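Cold rooms and the cost of a door seal

The service manager at Leitner looks after 319 domestic and light commercial refrigerators for landlords in Sevbridge. Most call-outs, she says, concern the gasket.

"People report a failed compressor. I find a split seal and a motor that never stops."

Her test uses a strip of paper closed in the door. If it slides out freely, the seal is replaced. 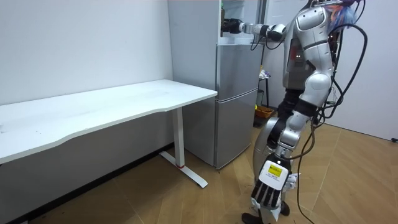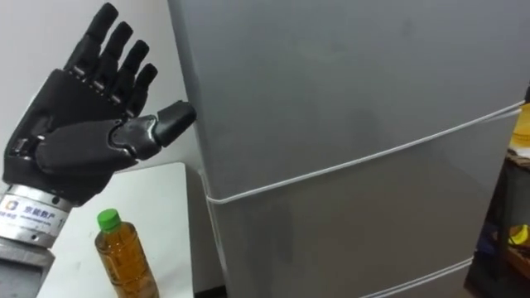 Temperature is the second complaint. She sets the fresh food compartment to 4 degrees and leaves a thermometer in a glass of water overnight. "Air readings jump whenever the door opens. Water gives you the average."

Of the last 80 visits in Burkusbridge, nine needed a new thermostat. The rest were seals, blocked drains and dusty condensers. She cleans the coils with a soft brush, power off.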